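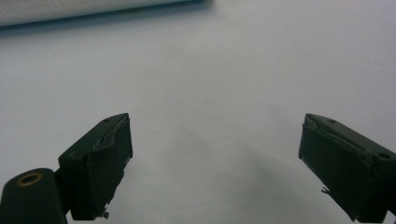
*Off-white, with a little blue in it.*

Friday, late, the paint counter at Bomine. A couple ahead of me with a fan of whites, holding each one up to the strip light, then to the window, then to her sleeve. Thirty minutes. They left with sample pots and no paint.

I get it. I've been at this since September. One hallway, one ceiling. The Sturnuvora deck lists 74 whites, and I have 3 of them brushed on cardboard and propped against the baseboard, where they change every hour. Irar looks like cream at breakfast. By four it's dishwater. Under the hall bulb — a warm one, cheap — it goes almost peach.

The trouble is there's no such thing as plain white, not on a wall. A touch of black in the tint and you get gray. Yellow ocher, you get butter. Blue reads clean on a south wall and miserable on a north one. And then the floor gets in on it, and the rug, and whatever is growing outside teh window.

Painters have their own ways around this. Vlachou, a two-van outfit across town, uses one white for everything unless you argue. Flat on the ceiling, eggshell on the walls, same can color. They quoted me 981 dollars for the hall and wouldn't discuss undertones at all. Tempting.

The old advice still holds, mostly. Two coats on the sample board, not one. Leave a bare border so the old color doesn't sit right up against the new. Look at it upright, never flat on the floor. Look at it at night too, people forget night.
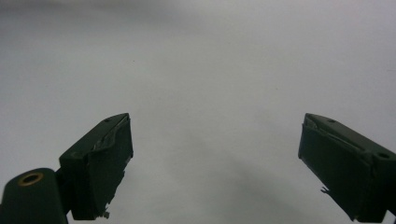

A woman waiting behind me at the counter told me she'd given up on all that and bought whatever was mixed wrong and marked down — "35 dollars for the big bucket, and it's a white, I promise you it's a white." Her whole upstairs is done in it. She's never known what its called.

I asked if there was any left. One bucket, bottom shelf, dented lid. I went home to measure the hall agian.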